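Home Journal Archive Contact

3 min read

March 2, 2021

The reading room at Nerkham will change its lending terms in April. I have been a member for 13 years, and I wish to set down my view of the new rules.

Loans will run for two weeks, with one renewal. Members in Tundetti, who depend on the weekly van, will in practice have far less time than that. I have written to Jarrah Harawira asking that the van route be treated separately.

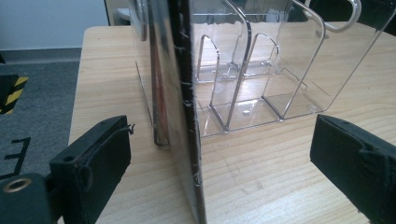
The reply was courteous and prompt. It confirmed that reference volumes remain on the premises – a rule I support – and that fines will not apply to large-print titles. The matter of the van is still under review.

Members who wish to comment may do so in writing at the front desk. My own letter is available on request.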